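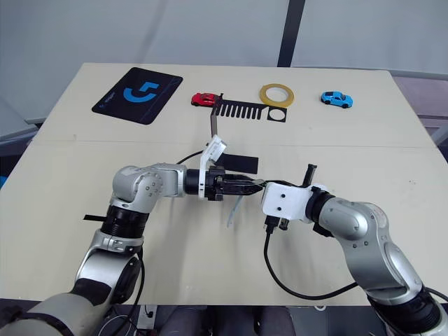 Charting a basketball game by hand is one of those jobs that sounds dreadful until you've done it once, and then you wonder how you ever watched a match without a pencil. I've been doing it for our away games for a good few seasons now, and I still look forward to ruling up the sheets the night before. You need a sheet of paper for each quarter, two colours of pen and somewhere flat to lay everything out. Any plain table will do, and if yours is a light beige one with a seam across the middle, so much the better, as the seam makes a very decent halfway line when you're laying two half-court sheets end to end. Keep your own team's shots on the near side and theirs on the far side, and stick to that all evening.

Getting the sheets ready

Draw a half court on each sheet, big enough that you can fit a small number inside the key without squinting. It doesn't have to be handsome. Mine look like a garden gate. Put the three-point arc in, and the free-throw line, and leave a wide margin down the right-hand side for everything that isn't a shot.

In the margin, rule columns for turnovers, offensive rebounds, fouls and free throws. Write the squad numbers down the left before tip-off, including the lads at the end of the bench, who always seem to come on just when you're sharpening your pencil. If the visitors have changed their numbers since the programme was printed (Prarnlow did this to us twice in one season!), leave a spare line or two at the bottom.

Marking the shots

For every attempt, write the shooter's number where the shot was taken. Circle it if it goes in. Leave it bare if it misses. Some people like a cross for a miss, but on a busy page I find the crosses run into each other, especially under the basket.

Don't look down until the ball is dead or safely in somebody's hands. This is the hardest habit to pick up, and I'd say it took me most of a season. Say the number under your breath as the shot goes up and write it down at the next quiet moment – there's always one coming. If you miss something altogether, put a question mark in the margin with the time on the clock and carry on. You can go back to it at half-time, or when the recording goes up.

Change pens at the break if you want to see the two halves apart. With 10 minutes to a quarter you'll have a fresh sheet soon enough anyway, so it's entirely a matter of taste.

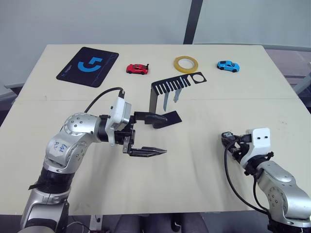
Drostley Basketball Supporters' Club – Match Notes Team

Page last updated September 12, 2019

Counting possessions

Once you're comfortable with shots, possessions are the next step, and they're much less frightening than they sound. A possession ends when the other side gets the ball, however that comes about. An offensive rebound doesn't start a new one, it simply keeps the old one going. I make a small upright stroke for each and bundle them up in fives.

Why bother? Well, take our January trip to the Raltanetti. We gave the ball away 17 times that night, and everyone on the coach home was convinced the shooting had let us down. The sheets told a rather different story. We'd shot perfectly nicely, we just hadn't shot often enough.

Adding it all up

Do your sums the same evening if you possibly can, with a cup of tea and the final box score beside you. Check your made baskets against the official total first. If they don't agree, look at the third quarter, which in my experience is where concentration goes to sleep. Then copy your totals into the Ocampo sheet (ask for a copy at the merchandise table) and send it in with your name and the opponent at the top.

One game on its own won't tell you very much. After 25 games you'll begin to see who really does like that left corner, and by the time you've got 1,000 possessions written down you'll be insufferable company in the pub, in the nicest possible way. 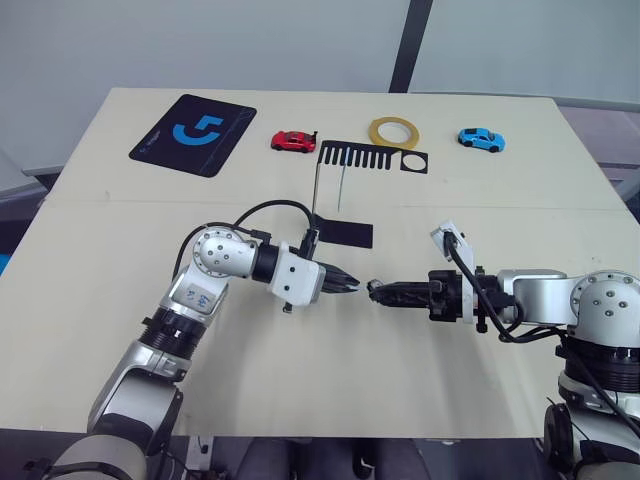 A reader wrote in to ask whether a blocked shot should be marked where the shooter stood or where the ball came down, and added that she'd been doing it the second way and her key was "an absolute thicket". Mark it where the shooter stood, please, with a small b beside the number. It counts as a miss. If the shooter was fouled and missed, don't mark a shot at all, just note the foul and the free throws in the margin.

Blank court sheets are kept by the programme stand on home nights. Take a few more than you think you'll need, and bring back any you don't use.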